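Sun 15 September

Sourdough bench, starter and flour trials, continued. Long entry today, lots to get down before I forget the feel of it all.

First the good news: the Witwood rye blend is terrific. I had it down as a nice-to-have after the small test in April, but at full batch size it behaves so much better than I expected! The dough came together in the bowl with hardly any scraping, and by the second fold it already had that smooth, slightly bouncy skin I've been chasing with the plain white. I'm moving it from "maybe" to the main list.

Batch as mixed: 2000 g flour total, most of it Grarnell strong white and the rest Witwood. Salt at 2 percent as usual. Starter was fed last night and left on the shelf by the window, lid loose. It had domed and was just starting to go flat on top when I used it, so a touch past peak. Smelled like yogurt and green apple, no nail polish note at all, which makes me happy after last month's trouble.

I held back a cup of the water and worked it in with the salt. Doing it this way is messier (it sloshes, wear the apron) but the dough takes it up in a few minutes if you keep squeezing it through your fingers. For a while it looks like a disaster and then it suddenly grabs. Love that moment every time.

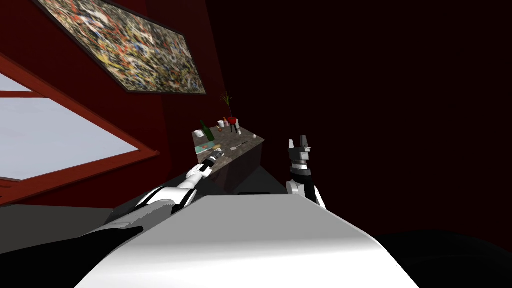

Bulk was in the two square tubs, lids on, folds every half hour for the first two hours and then hands off. Tub A got the coil folds, tub B got the old stretch-and-fold from the corners. I really wanted to see a difference and for once I did — tub A stood up taller when tipped out and held its edges on the bench. Tub B spread more and needed a second pre-shape. Crumb may tell another story, so whoever slices tomorrow, please keep the A and B loaves apart and write on the bags.

Shaping. Weighed everything at 900 g a piece, with a smaller leftover that went into a greased tin. I used rice flour in the baskets again and went lighter than before. No sticking on the ones that baked today. The seams on two of the B loaves opened a bit in the basket, so I pinched them shut and moved on.

Bake. Stone in the middle, heavy tray underneath for the steam. First pair went in at 1637 by the oven clock (it has been fast since the power cut, don't trust it against your phone). Steam for the first part, then door open a moment to let it out, then down a notch until dark. The ears on the A loaves are the best I've had out of this oven. Proper curling ones, with blisters all along the sides. I stood there with the oven light on like a kid at an aquarium.

The tin loaf came out pale underneath. Took it out of the tin and gave it a few more minutes straight on the stone, and that fixed the color. Should do that every time.

Flavor, from the first heel, still a bit warm when I cut it (I know, I know): mild sourness up front, then something toasty and almost like malt from the rye. Crust is thin and loud. The crumb was a little gummy right at the center, but I cut too early so that isn't a fair test.

Things I'm less sure of:

The Nitent thermometer reads lower than the glass one in the same cup of water. I used the glass one for everything today. If your notes from last week used the Nitent, put a mark next to those numbers.

The spelt from Pongsiri is still unopened. I'd like to try it as a swap for the Witwood with nothing else changed, same folds and same tubs. It'll want less water, I think, so start stingy and add.

Also want to try a cold overnight proof for half the next batch. Fridge shelf two is clear now if somebody doesn't fill it with butter again.

Starter fed and back on the shelf, tape line at the new level. The rest of the shaped loaves are in the fridge, covered, ready to bake in the morning straight from cold. Score them deeper than you think — the shallow cuts today sealed over on one side.

Rice flour is nearly out.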